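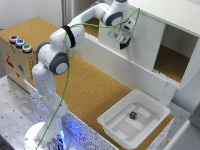 Gindeck has added a cork-topped worktable to its range of furniture for shared workrooms and craft rooms. The table goes on sale on 22nd September and is called the Vurnum. Cork covers the whole of the large top, and the same warm brown shows again inside the open compartment at the end of the white shelf unit. The surface is quiet to work on, and small items such as pens and screws are less likely to roll away than they are on a painted top.

The Vurnum is sold with or without the shelf unit. Buyers can also order a wooden box to stand at one end of the table, with a plain front that can be decorated as they wish. Gindeck tried out the table in September at its Kumarasinghe workroom, where 33 people used it for drawing, model making and sorting small parts.

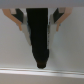

Paloma Bellamy said she had expected the cork to mark easily and was pleased with how well it wiped down, though she would have liked a groove along the edge for pens and pencils. Gindeck is looking at a clip-on pen tray for next year.

The first batch is 192 tables. Orders placed through the Ritisia showroom will be delivered within 24 days, and assembly can be booked at the same time.

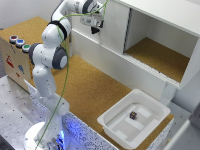 Replacement cork sheets will be sold separately, cut to the size of the tabletop or the shelf compartment. They are fixed with ordinary cork glue, and a fitting guide comes in the pack. Tables ordered without the shelf unit can have one added later using the same fixing points.

Press enquiries and requests for samples should go to the Gindeck press desk at the Ritisia showroom.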